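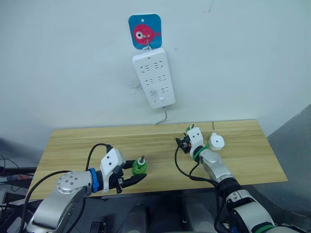
**Why does the left arm keep dropping into a protective stop halfway through a plug job?**

Usually the cable. If it's pulled tight over the gripper housing when the wrist turns, the controller reads the drag as a collision and stops the arm.

---

**tinsnips_9**

Posting that as question and answer because it's what the Mundach manual says, word for word, and I've now followed it for two weeks with nothing to show for it. Cable rerouted. Cable re-rerouted. Still stops. The job is picking up a plug and offering it to a socket, which my nephew managed at age two, against advice.

Log says "external force, joint 6" every time. Right arm runs the same program mirrored and couldn't care less.

---

**gravelroad**

How much slack at full wrist rotation? Not at home position, everybody's cable looks gorgeous at home position.

---

**tinsnips_9**

A good handful. I can get my fingers under it at both ends of travel. (Arm powered down, before anyone starts.)

---

**MrsOhm**

I was about to start.

Have you checked the payload setting? If someone swapped grippers and left the old mass in, the arm thinks gravity is an intruder. We had 700 grams missing from ours at the Westisby shop and it stopped every time the wrist went past level. Looked exactly like a snagged cable.

---

**gravelroad**

Payload would show up on a free move as well, though. He says it's halfway through the plug job. My money stays on the cable.

---

**MrsOhm**

He hasn't said whether he tried a free move. It's a different question from the one you answered.

---

**tinsnips_9**

He hasn't tried a free move. He'll go and do that now.

---

**kettle_logic**

While he's gone: just open up the force threshold. Ours at Guvham has been at double the default since January and hasn't stopped once.

---

**MrsOhm**

Please don't do this. The threshold is what stops the arm when the thing in its way is your wrist. "Hasn't stopped once" is a funny sort of recommendation for a safety function.

---

**kettle_logic**

It's a small arm. It's hardly a car crusher.

---

**gravelroad**

It's a small arm holding a pointy thing. I disagree with MrsOhm on most of this page but I'm with her there. If your risk assessment was done on the default, you've been running without one since January.

---

**kettle_logic**

Fine. I'll put it back and enjoy my many stops.

---

**tinsnips_9**

Back. Free move, nothing in the jaws, slow speed: stopped at the same wrist angle. Ran it 8 times and it went every time.

Then looked at the payload page. The left arm still has the mass and centre of gravity for the old Adeyemi gripper, which left the building well before I got here. Right arm was set up properly. The backup file for the left is dated 22nd February and has the wrong numbers in it too, so whoever restored it brought the fault back with it.

---

**MrsOhm**

I'll be gracious about it.

Weigh the gripper on a proper scale with the bracket and screws on, type it in, then run the payload identification routine and see if the two agree. Save a fresh backup and bin the old one, or you'll be back here with the same thread.

---

**gravelroad**

I maintain the cable didn't help.

---

**tinsnips_9**

New figures in. Identification agrees with the scale to within a few grams. Free move is clean and so is the plug job so far, threshold at default. I'll leave it cycling at reduced speed this arvo with the stop button in reach.

Cable's staying where gravelroad wanted it, mostly because I can't face moving it again.

---

**kettle_logic**

Checked ours. Payload field says zero. Going to need a minute.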